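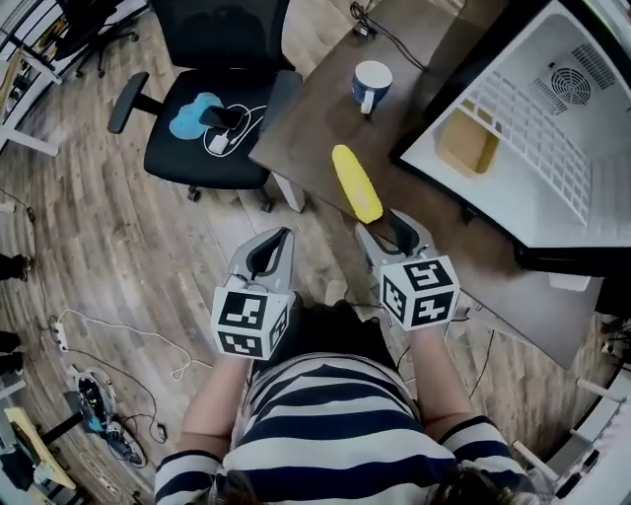

Corn shape, yellow, on the brown table.

October, evening

Last of the sweetcorn notes for the year, written up before I lose the loose sheets. The Mimon plot was cleared this afternoon and the stalks are cut into short lengths on the heap. They went through the shredder badly again. The outer part of the stalk is tough and the inner part is soft, and the blades wrap the first around the second. Next year I will cut by hand from the start and save an hour of pulling fibre out of the feed.

Drying. The cobs kept for seed have been hanging in the back passage with the husks pulled back and tied. I weighed the whole bundle on the kitchen scales tonight: 1553 g, cobs and string together. The previous two weighings are on a sheet I can't find, so the figure is no use for working out the rate of loss, but it will serve as a starting point for the next one. The kernels at the tip have shrunk and gone glassy. Those at the butt still take a thumbnail mark, so they stay up. The passage is not warm and I don't want it to be. Seed dried too fast in the airing cupboard two winters ago split along the crown and germinated poorly.

Isolation is the weak part of the whole exercise. I had four rows of Petus in a block at the lower end, with Ilse Brinkmann's popcorn upwind across the path. She sowed late on purpose to keep the pollen apart. Her tassels opened while my last silks were still fresh, so there was an overlap, and I can find it. Several Petus cobs have scattered kernels that are smooth and full where their neighbours are wrinkled. Sweetness in Petus comes from a recessive gene, so any kernel fertilised by popcorn pollen fills with starch and dries smooth. The fault is at least easy to see and easy to pick out by hand. 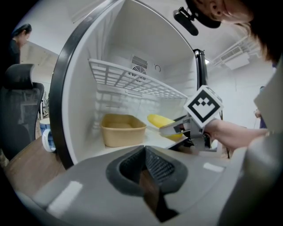 What can't be picked out is the poor filling at the ends of the rows. Each silk leads to one kernel, and a silk that gets no pollen leaves a gap. The edge plants on the west side had blank tips of a thumb's width or more. The inside plants were full to the point. A square block does better than a long strip for this reason, and mine was nearer a strip, as the lower end narrows towards the ditch. I shook the tassels by hand on three dry mornings and cannot say it made a difference, having left no plants unshaken to compare.

Sowing counts, copied from the back of the seed packet: 97 kernels into deep pots under cover, two blank, one eaten. The rest were planted out once the soil at finger depth held 12 degrees in the morning. The direct-sown patch beside it was taken by rooks and has been left out of the tally.

Eating quality. Petus loses its sweetness quickly at room temperature, as the sugar turns to starch. Cobs picked at seven in the morning and cooked at noon were noticeably duller than cobs picked and cooked inside the hour. Kept cold in the husk they held for two days, then went flat. Freezing off the cob after a short blanch gave the best result. Freezing whole gave a wet core and a poor texture and I won't repeat it.

The query I sent round the seed list was whether to save from the contaminated cobs at all, or to buy fresh from Asamoah and start again. I gave the layout, the overlap in flowering and the number of cobs I had to draw on.
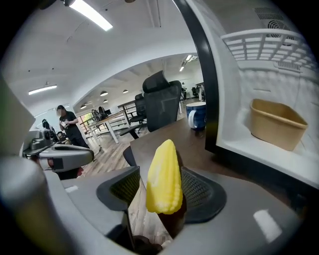
Wumpini Adjei replied that picking out the smooth kernels is enough for a home grower, but that the number of parent plants matters more than I had allowed. Corn weakens quickly when it is saved from a handful of cobs, and the sensible course is to take a few kernels from every decent plant and mix in bought seed of the same variety. The reply ended with a warning against storing anything that still dents.

I accept most of this. The plan is therefore to shell a little from each cob, discard the smooth ones, and add one packet from Asamoah in spring. Ilse is moving her popcorn to the Mullia side, behind the hedge, which puts more distance between us than we have had so far. Her sowing date stays late.

Still to do: label the jars, find the missing sheet, lime the lower end, order canes. Weigh the bundle again in four weeks.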